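The lookout tower at Clatside opened again in June, and of course I was up there by 11 with half of Sudness ahead of me in line. Tickets are free but they stop at 500 a day, so go early!

The stairs are still steep (I had to rest twice) but the view over the bay - wow. I could see the ferry coming in and the whole roof of the old Flornura hotel.

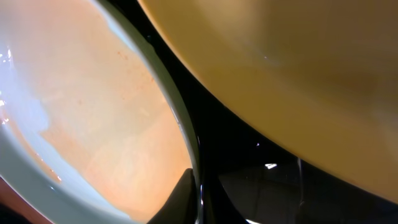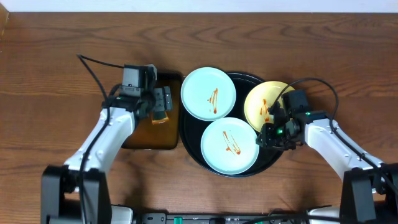 The bowl and the little plates, sauce and all

My cousin Selorm Aidoo wants to do the night climb next, which runs every Thursday. I said yes before I remembered those stairs. Bring a jacket, it gets windy at the top.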